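# Stostero – laundry and linen sorting notes

Readme for the cloth part of Stostero. Maintained by Lungile Mokgethi, bug Demyd Zinchenko if Lungile is away.
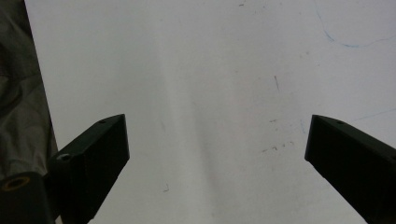 Covers folding, smoothing, and piling of household cloth on a flat work surface. Clothes, towels, rags. No bedding yet, the sheets need a bigger table and we don't have one.

## What's in it

- 200 clips, one item per clip mostly
- 65 of them dark cloth (charcoal, slate, black), the rest light or patterned
- labels in `items.csv`, one row per clip
- folding order in `steps.txt` – plain text, read it first

## Item names

Keep them short. `tee`, `towel_hand`, `towel_bath`, `rag`, `pillowcase`, `unknown`. Use `unknown` if all you get is a corner or a bunch of folds. Please dont guess. Elmarie spent a Tuesday undoing guesses and there were 47.

## Cloth state

`flat`, `folded`, `crumpled`, `piled`. Crumpled means creases going every direction. A towel folded badly is still `folded`.

If an item is half off the surface put `edge=1`. Siyabonga wants this filled in for every row, even when it's 0.

## Surface

Wipe down before a session. Marks on the surface are ok, don't throw out a clip over them, but put `marks=1`. Crumbs and lint count as marks. Loose thread – also marks.

Dark stuff on the white top is easy to outline. White pillowcases on the white top are a pain, the mask file is off on about 40 of them. Redoing those in July, Marietjie has the list.

## Folding order

1. Shake out
2. Lay down, long side toward you
3. Smooth from the middle
4. Halves, then thirds for bath towels
5. Onto the pile, fold facing out

Rags skip 3 and 4. They go in the bin as is.

## Known problems

- `towel_hand` and `rag` get mixed up, esp. the grey ones
- two columns in `items.csv` have teh same header, use the second
- no sizes for the tees, never measured

## Related

- Cluker – drawers and shelves
- Flirnero – dish drying
- Venter – shoe rack, hallway
- Stostero changelog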